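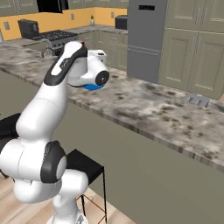
Saturday, April 18, 2026
Kitchen cell, simulated side. Notes for me, Ye-ji and whoever inherits this.

Came in to do one thing, which was to find out why the arm in the sim kitchen gets to the blue disc and then behaves as though the disc owes it money. Left six hours later having done that and also repaired three things I hadn't known were broken. Fairly normal Saturday for the Skandulell project.

State of play when I sat down. The overnight batch was 195 runs of "approach from above, close, lift, hold". Přemysl had left a message saying the success figure was "disappointing but stable", which is also how he describes the canteen. The approach was fine in every run I opened. The close was fine in most of them. The lift was where it went off: either the disc stayed on the marble while the hand went up without it, or it shot sideways towards the back edge like a dropped coin.

First suspect: friction. It is always the first suspect and I have learned nothing. Checked the contact settings for the disc and the worktop. The worktop was right. The disc had been re-imported on Thursday and had come in with the defaults, so for two days we have been asking a gripper to pick up something with the surface of a wet bar of soap. Put the old values back. Reran a short set. Better, still not good.

Second suspect: the collision shape. Switched on the contact view and found the disc wrapped in a box, with corners. A round thing with invisible corners explains the coin business rather well, as the fingers were catching one of them and spinning it. Swapped the box for a proper cylinder. Hyun-seo, if you are reading this, the import script has a line that picks the box when the mesh is flatter than a certain ratio. I have commented it out and put your initials next to it.

After that the sideways shooting stopped altogether in the runs I watched. The "goes up without it" failures did not.

Third suspect, and the one that ate the afternoon: the tool offset. The hand was being told it was 6 mm shorter than it is. You can't see this at all from the usual view, where the housing covers most of the disc anyway and everything looks beautifully lined up. You have to bring the camera down to worktop level and look along the slab. From there it's obvious: the fingers close too low, touch the marble, the controller feels the push and eases off, and by the time it starts to lift there's hardly any grip left. It was being polite to the worktop at the disc's expense.

Where the wrong offset came from: Aušra measured the new fingertips in June last year and wrote the number in the Jandbridge log. I found it there in four minutes, once I'd spent two hours not looking there. The sim was still using the number for the old tips. The real cell was updated. So for ten months the two have been disagreeing quietly and we have been putting it down to "the gap between simulation and reality", which sounds so much grander than a typing job left undone.

Changed it in the robot description file and in the planner's copy. Yes, there are two copies. No, I didn't merge them today. I looked at what it would take and closed the window again.

Other odds and ends while I was in there:

Base position. The base had been nudged in the saved scene, I think when someone was making space by the stools. Small, but enough that the elbow swings nearer the edge of the island than I like. Put back to the value on the sheet and locked. If you need it elsewhere, save the scene under another name. Please.

Elbow limit. Somebody had widened it for a demo and left a comment saying "temporary". No date on the comment. Returned to the proper limit. Two of the stored approach paths now fail the check, which means they were only ever working because of the temporary limit. Ye-ji says she'll replan them on Monday and didn't sound thrilled.

Physics step. Left alone. I was tempted to make it smaller and Sun-ja talked me out of it over the phone, on the grounds that I'd changed enough already and would not be able to say what had helped. Correct and annoying.

Lighting. Not touched. Redgate want the yellow wall kept exactly as it is for comparing with their earlier set, so please nobody get artistic.

Rerun with all of the above in place: started at ten to five, short batch only. Watched the first few go through. Disc came up, stayed up for the hold, went back down on the marble without drama. One run had it sitting crooked in the fingers, and I've flagged that and not chased it. I suspect the left finger pad is a touch further out than the right in the model, but I've suspected a lot of things today.

Full batch queued for tonight under the name Ji, same seeds as the last one so that the two can be compared line by line.

To do:
- Check the import script on the other flat objects. If the disc got a box, so did the plates.
- Ask Aušra whether the log has anything newer than June for the tips.
- One copy of the tool offset. I have written this on the whiteboard, underneath the place where it was already written.
- Přemysl to stop using "stable" for things that fail the same way every time.
- Replan the two approach paths (Ye-ji).

Logged off at twenty past five. Settings saved, old scene file kept next to the new one with "before" in the name.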